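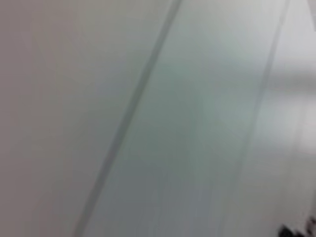
Wiping down a flat panel is about as far as Theresia Eberhard would trust a machine today, and she would still check the seams afterwards. Lawal Tijani, who runs the chore trials at Wandard, puts the limit in much the same place.

"Plain surfaces are fine if the arm goes slowly," he said. "At speed the wrist view smears and the edge between two panels gets hard to place."

His team logged 200 runs between June and November. Drawers took nearly 6 times as long as they do by hand. Folding was dropped after 2 weeks.

Would he sell it to a shop? "For night cleaning, perhaps. Stacking shelves, no. Ask me again in 3 years."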